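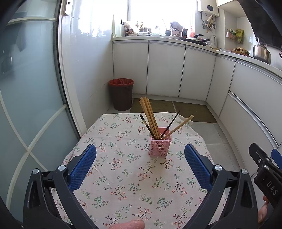
4. The Backing Singer as a Filing Problem

Filed under: Popular Music History | Soul & Funk | Research Articles

Figure 2. Pink plastic chopstick holder on a flowered tablecloth.

Between its first single and its last unpaid electric bill, the Vosska label of Ellurville issued 80 records, and a woman's voice other than the lead can be heard on most of them. The sleeves credit almost none of these women. Where a credit does exist it tends to read "The Vosskettes," a group that never had a fixed membership, never rehearsed under that name, and according to two of its supposed founders was thought up by the printer.

Earlier writers have handled the gap with confidence. Söderlund's liner notes for the Wendt reissues assign every harmony part on the label to a single trio, on the grounds that the parts "sound related." They do sound related. They were sung into the same microphone, in the same converted feed store, by whoever could get there after work. The session sheets, where they survive, list eleven different women, three of them under more than one spelling and one as "Tall."

I have worked mainly from the Distum papers, a collection of pay slips, tape boxes, and letters of complaint. The letters are the best source by some distance. Musicians who could not be bothered to date a tape would happily write four pages on the subject of 30 dollars, naming the song, the studio, the weather, and everyone who had been standing near the money. Tape box 3106, labeled only "slow one, girls good," can be tied to a known session because the bass player wrote in March to say that he had been paid for one side and had played on two.

Two things follow from the pay slips. The first is that backing work at Vosska was paid by the song and lead work by the promise. Several women who had solo singles on the label earned more from humming behind other people's. The usual story, in which the backing singer waits in the shadows for her break, needs some adjusting for a company where the break came with a pay cut. One singer recorded a fine solo ballad, saw it pressed in a run of 1000, and was back on harmony parts inside the month at her old rate, apparently by choice.

The second concerns arrangement. The harmony parts were not written down, and the label's house arranger took credit for them until he was asked to reproduce one on stage. Nathalie Vanhove, whose interviews with the surviving singers I draw on throughout, was told by three of them independently that the parts were worked out in the car. I am inclined to believe this. The parts are close, built for three people facing the same direction, and they tend to end abruptly, as if somebody had just found a parking space.

None of this settles who sings on the label's one modest hit, which has so far been claimed by six women, a sister-in-law, and the arranger. The pay slip for that date lists three voices and gives two names. The third line has been used to work out a sum, possibly for lunch. Söderlund reads the figures as initials. I have looked at the slip many times and see a seven, though I admit that by the end of the afternoon I could also see a "T," and would not rule out Tall.

Section 5 turns to the horn players, who signed everything.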